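# Robots on the floor: your questions, answered

Updated 23 August 2020

**What's going on at Astell?**
We're trying out a humanoid robot for fetching and carrying in the residents' rooms at Astell, and it's great fun to be part of! The trial is run by the Kurnen team and lasts until November.

**Will it take my job?**
No. All 67 of us keep our posts and our hours. What changes is the trudging: baskets to shelves, shelves to trolleys, up and down the corridor all shift.

**What does it do so far?**
Small, light things. It's learning to handle baskets at the cubby shelves, one room at a time, and we practise in a made-up bedroom before going anywhere near a resident.
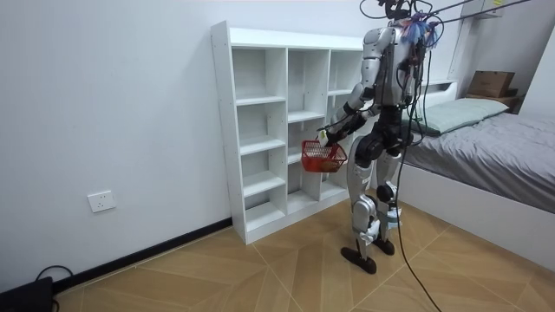

Sessions last 45 minutes and anyone on shift can sit in. Please do! Some of the best ideas have come from housekeeping, who know exactly which shelf is a pain to reach.

**Do I need training?**
Yes, but it's short. Groups of 12, paid time, tea included. You'll learn how to stop the robot, where to stand and how to log a fault.

**Can I say no?**
Of course. Tell your shift lead and you'll be left off the rota for it, no questions asked.

**Is Joubert getting one too?**
Not yet. They'd love to, and we'd love to lend them our notes.

**Where do I send ideas?**
Pop them in the Josatier box by the staff room. We read them every morning at 10.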